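Home | Body | Animals | Space | Ask Us

We use cookies to remember your settings. OK

How Does a Baby Eat Before It Is Born?

Did you know that you once lived for months without taking a single bite of food? No toast, no noodles, no peas! And you still grew from a dot smaller than a grain of sand into a whole wriggling baby.

The secret is a thing called the placenta (say it: pluh-SEN-tuh). It grows on the inside wall of the mother's womb, and it looks a bit like a thick, squashy pancake. A stretchy tube called the umbilical cord joins it to the baby's tummy – right where your belly button is now.

When the mother eats a sandwich, her body breaks it into tiny bits that travel in her blood. The good stuff crosses through the placenta, goes down the cord and into the baby. Oxygen goes the same way, so the baby doesn't need to breathe air yet. Waste goes back the other way, and the mother's body gets rid of it for her passenger. Amazing!

By the end, the cord is about 20 inches long. That is plenty of room for somersaults.

Can a baby taste anything in there? Yes! Babies swallow the water they float in, and flavors like garlic and carrot can get into it. 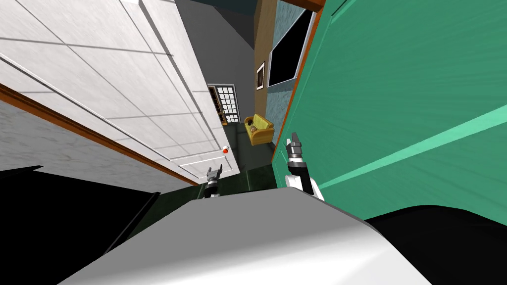

Page last changed: 30 July 2021

After the birth the cord is clamped and cut. It doesn't hurt, as there are no nerves in it to feel the snip. A little stump stays behind, dries up and drops off in a week or two. What's left is your belly button – go and say hello to it!

Words by Najwa Srour

Comments (3)

Gwion Parri: my belly button goes out and my sisters goes in

Anahera Fairweather: Read this with my class in Gasstead. They loved the pancake part.

Shayne Kereama: do twins share one??

Next | Back to top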